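Perneck Robotics Board > Manipulation > Data collection
Thread: How many demos for cloth pick-up?

hellurside_k
We're teleoperating one arm over a bed and recording single-item pick-ups off a messy pile. At 2,460 episodes now. The policy does fine on the big dark clothes and keeps missing small cloths on the plaid cover. Do I keep collecting or change something?

gurkine
How many bed covers are in the set?

hellurside_k
3, but most of the episodes are on the plaid one.

bergmann12
Keep going. We saw nothing useful on fabric until well past 2,000 and it was still climbing when we stopped in December. You're barely into it.

gurkine
Disagree. More of the same gets you more of the same. I'd stop, move the items around after every episode and record 12 short sessions with different piles. Also check where your operators grab. If one goes for the middle and another always takes a corner, the model averages them and closes on air.

bergmann12
Mixed grasps were never a problem for us. Operators should do what comes naturally.

Roswitha D.
It depends on the policy class – plain regression will average them, a diffusion head mostly won't. Which one is it? And post a couple of views so we can see the layout.
– Roswitha Dreßler

hellurside_k
Plain regression, so gurkine may have a point. Two views:

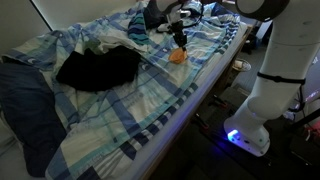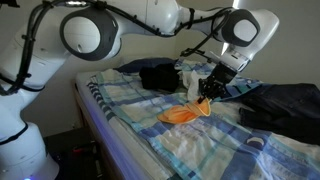
Orange item over the plaid cover, both views. – Kerubo Kaijage

gurkine
The second one is a corner pinch. Can't tell what the grasp is in the first. I'd write down one rule for small cloths and throw out whatever breaks it.

bergmann12
Throwing out data you paid for is a bad habit. Tag the grasp type and condition on it.

hellurside_k
Tagging first, then. I'll do the small cloths and retrain before I delete anything.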